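6/8/26
By the Jillora field desk

Spotted salamanders spend most of the year underground, in burrows dug by shrews and mice. They leave the burrows on the first mild, rainy nights of spring and walk to the pool where they hatched. At Wolton, the main run came in April this year, during a rain that lasted two nights.

The pools they use are shallow and have no fish. Most dry up by late summer. A female lays her eggs in firm clumps of jelly attached to sunken twigs, usually well below the surface. One clump can hold more than 100 eggs, though many hold far fewer. Some clumps are clear and others are milky white. The color comes from a protein in the outer jelly and has no known effect on hatching.

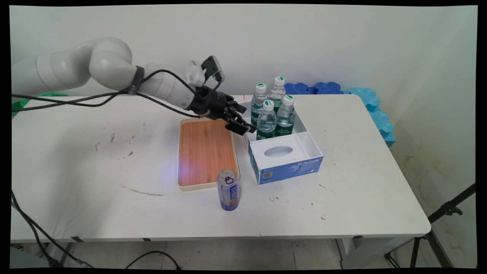 Green algae often grow inside the eggs. The algae take up waste from the embryo and give off oxygen, and eggs with a good growth of algae tend to hatch earlier. The larvae have feathery gills and feed on water fleas, then on insect larvae as they grow.

Timing depends on water temperature. The Wolton pool held water for 66 days after the first eggs were laid. The pool at Wuslow, which sits in open pasture, was dry in 60, and no larvae with reduced gills were found there. The pool at Wuslow has now failed in 3 straight years.

Adults can live for 20 years or more, so a local group can survive several bad seasons. Forest cover within a few hundred yards of the pool matters as much as the water itself, and at Wuslow most of it has been cleared.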